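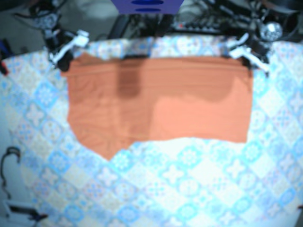
Orange garment on the patterned cloth, both grippers at its top corners. Kultgate folding set, view of the table.

Kultgate folding set: README and fault notes
Maintainer: Jaxon Grewal
Last changed: January 31, 2025

Read this before you train on anything in the folder. The earlier version of this file called the set "clean bimanual folding data". I have taken that line out.

What is in it

65 episodes of garment folding on a two-arm table rig, recorded at the Prerkley site. Each episode has video, joint positions for both arms, gripper commands and a success flag. Of those 65, 16 are now marked fault=1. They were all shipped as successes in the first release.

What went wrong

The left gripper reported that it had closed on cloth when it hadn't. The controller decides "grasped" from motor current alone. A finger pressing down on the table draws enough current to pass the test, so the arm carries on with the lift and the success flag is written at the end of the motion. Nothing in the pipeline looks at the cloth.

The Cillumex driver notes put this down to worn finger pads. I don't believe it. We changed the pads in four of our test sessions and the false closes carried on at much the same rate. Lowering the approach height made them more frequent, which points to table contact. I can't rule out a second cause, and I would be wary of anyone who says they can.

Can you spot it by eye?

Not reliably. The picture is soft, and the fingers are dark where they meet the fabric. In a still like the one at the top I can say where the grippers are. I would not swear to what either of them is holding. The bright light over the middle and right of the cloth doesn't help, and neither do the shadows on the garment. Two of us labelled the same clips and disagreed on 18 of them, so treat the hand labels as opinion.

Safety

A false close also means the arm pulls with no load, and it moves faster than you expect. Keep hands off the table until both arms have parked. The soft stop in the Makokha control panel pauses the script but does not cut motor power. Use the hardware stop. An earlier README said either would do, and that was wrong.

Fields added

fault: 0 or 1, from the joint logs
fault_side: left, right or unknown
label_agree: 0 if the labellers differed
success_old: the original flag, kept so that old results can be checked

Known gaps

No force sensing at the fingertips.
No depth data.
The fault field catches false closes only. Slips halfway through a fold are not marked.

Scores reported on the first release should be run again with fault=1 removed. A firmware fix has been promised for March. I will test it on the same garments, with the same approach heights, before changing anything in this file.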